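지도 쓰는 사람들의 소식지, 7월호 소식

클리텔(Clitell) 웹 지도에서 이제 등시간권 분석을 바로 돌릴 수 있습니다!

지난 4월 소식지에서 살짝 귀띔해 드렸던 기능인데요, 2024년 7월 1일 배포분에 드디어 들어갔습니다. 지금까지는 "이 지점에서 걸어서 8분 안에 갈 수 있는 곳"을 그리려면 데스크톱 프로그램을 켜고, 도로망 자료를 따로 내려받고, 좌표계를 맞추고, 결과를 다시 웹 지도에 올려야 했지요. 저도 한 번 할 때마다 오전이 통째로 날아가곤 했습니다. 이제는 지도에서 점 하나를 누르고 왼쪽 메뉴의 '도달 범위'를 고르면 됩니다. 이동 수단은 도보, 자전거, 승용차 가운데 하나를 고르고, 시간은 1분 단위로 넣을 수 있어요. 단계를 여러 개 넣으면 겹친 고리 모양으로 한꺼번에 그려 줍니다.

제가 제일 반가웠던 건 결과가 그냥 그림이 아니라 진짜 레이어로 남는다는 점이에요. 속성표를 열 수 있고, 다른 레이어와 교차시킬 수 있고, 색도 마음대로 바꿀 수 있습니다. 로블레스(Robles)시 도서관 자료로 시험해 봤는데, 분관 9곳의 도보권을 한 번에 뽑아서 인구 격자와 겹치는 데까지 커피가 식을 틈도 없었습니다(저는 커피를 천천히 마시는 편이긴 합니다). 강 건너 동네가 직선거리로는 분관 바로 옆인데 도보권에서는 쏙 빠져 있는 걸 보고 무릎을 쳤어요. 다리가 어디에 있는지가 이렇게 중요합니다. 반경 원만 그려서는 절대 안 보이던 거예요. 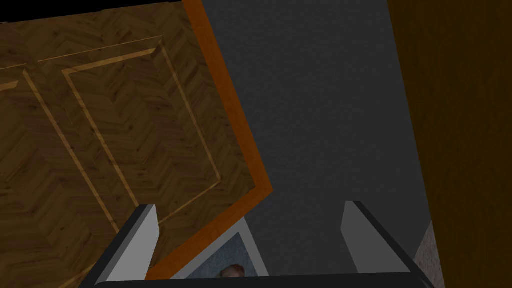 에바리스토 카리요(Evaristo Carrillo) 님은 도보 속도를 사용자가 직접 바꿀 수 있게 된 점이 가장 마음에 든다고 하셨습니다. 기본값으로 그린 범위는 어르신이나 유아차를 미는 분에게는 너무 넓게 나오는데, 속도를 낮춰 다시 그리니 경계가 두 블록이나 안쪽으로 들어오더라는 거예요. 경사를 반영하는 옵션도 함께 켜 보라고 권하셨고요. 저도 따라 해 봤는데 언덕 많은 드룬턴(Drundton) 쪽은 모양이 완전히 달라졌습니다. 고르던 타원이 골짜기를 따라 길쭉하게 늘어나요!

주소 목록을 그대로 넣는 기능도 같이 들어왔습니다. CSV 파일을 지도 위로 끌어다 놓으면 주소 열을 알아서 찾고, 좌표로 바꾼 다음 점 레이어를 만들어 줍니다. 한 번에 2,000행까지 됩니다. 제가 넣어 본 상점 목록에서는 32행이 빨간색으로 표시됐는데, 열어 보니 대부분 건물 이름만 있고 번지가 빠진 행이었어요. 표 안에서 바로 고치고 '다시 찾기'를 누르면 그 행만 새로 처리합니다. 예전처럼 파일을 고쳐서 처음부터 다시 올리지 않아도 되니 정말 살 것 같습니다. 다만 파일 인코딩은 UTF-8로 저장해 두세요. 다른 형식으로 저장한 한글 주소는 글자가 깨진 채로 들어갑니다.

유르네티(Jurnetti) 플러그인을 쓰시는 분들은 순서를 조금 신경 쓰셔야 해요. 플러그인을 먼저 최신판으로 올린 다음 지도를 여는 게 좋습니다. 구판을 켜 둔 채로 도달 범위를 돌리면 결과 레이어의 범례가 비어 보입니다. 자료 자체는 멀쩡하니 놀라지 마시고, 플러그인을 갱신하고 지도를 다시 열면 범례가 돌아옵니다.

아쉬운 점도 적어 둘게요. 대중교통은 아직 이동 수단에 없습니다. 시간표 자료를 붙이는 작업이 필요하다고 하니 조금 더 기다려야 할 것 같아요. 그리고 교차 분석 결과의 면적 단위가 제곱킬로미터로 고정되어 있어서, 동네 단위로 작업할 때는 소수점 아래가 길게 늘어집니다. 저는 속성표에 계산 열을 하나 추가해서 헥타르로 바꿔 쓰고 있습니다. 원래 값에 100을 곱하면 됩니다.

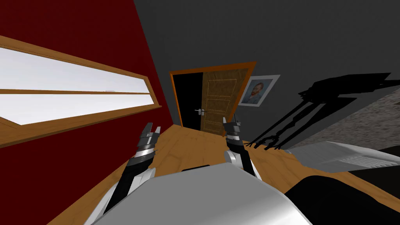 기존에 저장해 둔 지도에서도 새 분석 도구를 쓸 수 있나요?

저장한 지도를 편집 모드로 열면 메뉴에 '도달 범위'가 나타납니다. 보기 전용으로 공유받은 지도라면 먼저 사본을 만드셔야 하고, 분석 결과는 그 사본에만 저장됩니다.

분석 결과를 내보낼 때는 GeoJSON과 셰이프파일 중에서 고를 수 있습니다. 셰이프파일은 열 이름이 길면 잘리니까, 한글 열 이름을 쓰시는 분은 GeoJSON 쪽이 마음 편하실 거예요. 내보내기 창 맨 아래에 있는 '분석 조건 함께 저장'도 꼭 체크해 보세요. 이동 수단, 속도, 경사 옵션이 텍스트 파일로 따라오는데, 몇 주 뒤에 같은 지도를 다시 만들 때 이게 그렇게 고마울 수가 없습니다.

재미있는 도달 범위 지도를 만드셨다면 소식지 답장으로 보내 주세요. 다음 호에 몇 장 골라서 싣겠습니다. 동네 빵집까지의 도보권 같은 사소한 주제도 대환영입니다!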